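Clurneo plate cell back in service after rail cleaning

September 3, 2020

The two-arm plate cell at Clurneo's Quinlan shop is running again after a stop for maintenance in August. Both arms ride on one aluminum rail at the front of the table, and grit on the rail had begun to trip the left carriage. Technicians from Sernetti cleaned and greased it, replaced 20 screws on the mounting plates and set the grippers again for thin rims.

The cell logged 877 plate moves in its first test run, with 56 stops. Most of the stops came at the yellow tray, where plates are stacked close together. The shop has since lowered the left arm's closing speed. The rail will now be wiped down every 8 hours of running time. 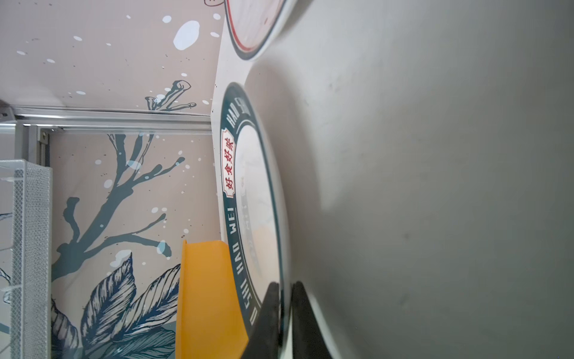
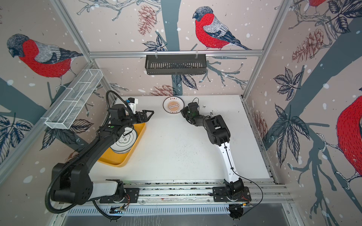
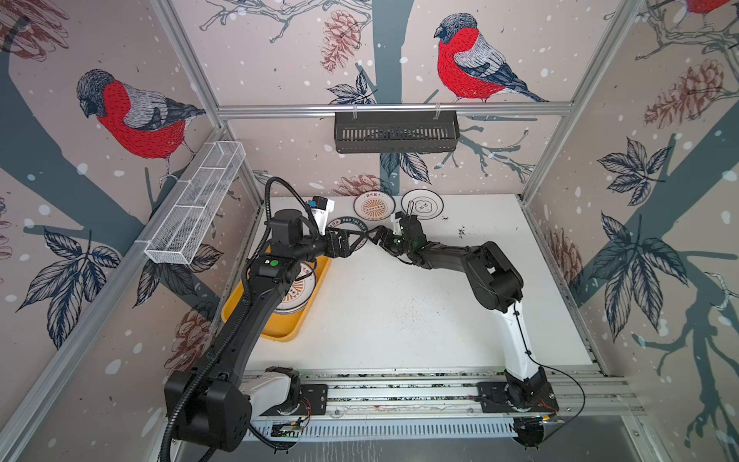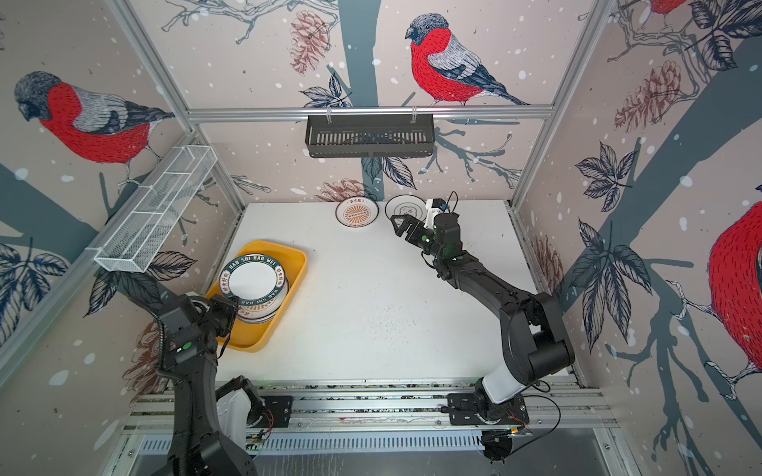

The plate cell at the Quinlan shop.

Filed under: Maintenance, Tekisov Shop News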